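How to Double-Track Rhythm Guitar

Every plugin ad says you can fake a second guitar with a delay of 27 ms. I don't buy it. Pan that hard left and right, then sum to mono, and it sounds hollow.

Play the part twice. Set Edport to 48 kHz, mute take one once you know it, and record take two with less gain than you want -- seriously, less.

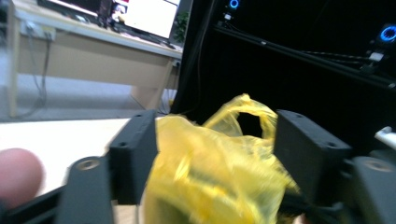
A crumpled yellow bag with one handle loop up.

Pan both takes up to 55 percent and check in mono. If the chugs smear, redo the take before you start nudging clips. Sunita Greenberg swears by the Coteck widener on top. I tried it on two songs and took it off both.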